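Urna Reuse Shop and Repair Room
Interim progress report to the Tufa Fund
Report date: 16th October

Summary

The grant was for one thing, which was to turn the back half of our premises into a repair room where people could bring a broken lamp and leave with either a working lamp or a frank opinion. The room is open. The frank opinions are running slightly ahead of the lamps, but the gap is closing.

We are on budget, if the budget is read generously and the skip is left out of it. The skip is dealt with under Money.

What we said we would do

Our application promised a repair room open in the evenings, a tool library, and a short course in basic mending. We also promised "a welcoming space", a phrase we put in all our applications and which in this case has meant a second heater and a door that closes.

What has happened

The floor took longer than planned. Under the carpet was an older carpet, and under that was a layer of something the builders looked at for a while and then priced. We chose to keep the concrete as it was underneath, sealed it, and spent the flooring money on electrics. The electrician was pleased. He had been against the carpet from the start.

Evening sessions began once the sockets were signed off. Clothes and small electricals are the bulk of what comes in, followed by chairs, followed by things that people describe as "a bit of a project". We have learned to ask the size of the project before agreeing to look at it. A wardrobe came in through the front on a wet night and spent nearly a month with us, during which everyone who used the room had a theory about its hinges.

The tool library is lending. Tools are booked out through Sasuris, the lending software we moved to in the spring after the notebook went missing. Sasuris is good at telling us what is overdue and sends its reminders at a quarter to six in the morning, a setting we have found but cannot change. Complaints have been few and vivid. The upside is that tools come back very promptly.

The 3 sewing machines bought with the grant are all in use. One has a temperament, and regulars now arrive early to avoid it. We had it serviced and it came back with the same temperament and a sticker.

Shelving and storage

We asked for £400 for shelving and spent £300. Half the uprights came from a closing-down sale and the boards were donated, so the depths vary a little. Items awaiting parts now have their own shelf, items awaiting their owners have another, and the difference between the two is explained at every session. 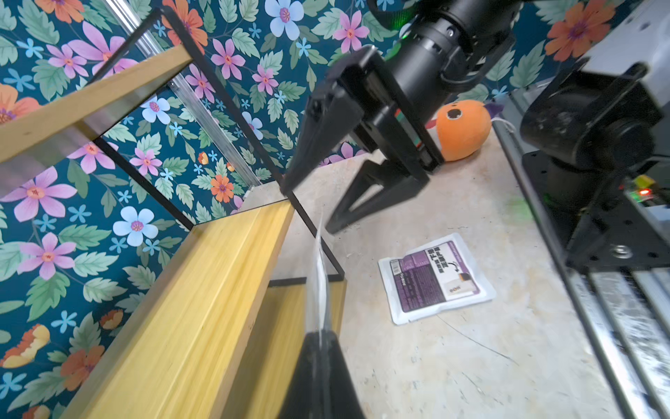
Are repaired items tested before they go home?
Everything electrical is tested and labelled before it leaves the room, and anything that fails goes back on the waiting shelf with a note of what it needs.

Several visitors have asked us to guarantee repairs. We can't, and the sign saying so has been rewritten in a larger size and a kinder tone. The first version read like a parking notice.

The course

The mending course ran once in full and once in part. The part was our own fault: we scheduled it against the street fair, lost most of the class to the hog roast, and finished early. Feedback from the full run was warm. People liked the darning and the wiring of plugs, and were firm that the talk on the history of zips could be shorter. It has been cut to ten minutes. The next run begins in November and is already full, with a waiting list.

Tea and coffee

A hot drink was not in the application, but it has done more for attendance than the leaflets did. Visitors put what they like in the tin, and the tin took £200 over the period, more than covering milk. Supplies are a mixture of what we buy and what people bring in, so quality goes up and down. We have had requests for decaf and one written request for better biscuits, which has been passed to the person who eats them.
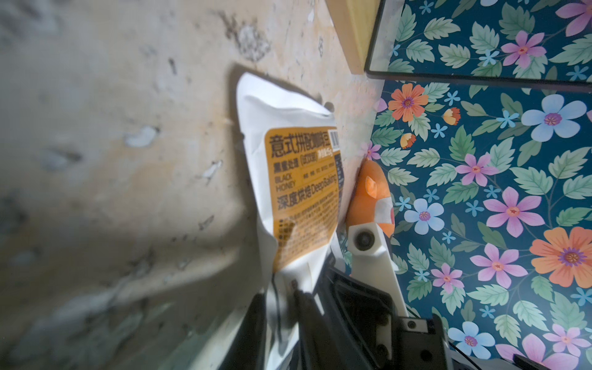 Coffee beans, deep-baked and black honey according to the label.

Money

Tools and sewing machines came in as quoted. Electrics went over, flooring came in under, and the two more or less shook hands. The skip did not. We hired it from Dukex for a week and kept it for rather longer, partly on account of the second carpet and partly because the neighbours had begun to use it too — a sofa appeared overnight and was followed by its cushions. Dukex charged the extra days at the full rate. We have met this from our own funds and are not asking Tufa to contribute, though we did want it written down somewhere.

Still to do

The front sign still says "Carpets" from the previous tenant, and will until the landlord replies. We would like to add a morning session for people who don't come out after dark, which depends on finding one more person able to test electricals. Training for that is booked. The wardrobe has gone home.

The final report will follow at the end of the grant period, with full accounts and receipts attached, including the one from Dukex.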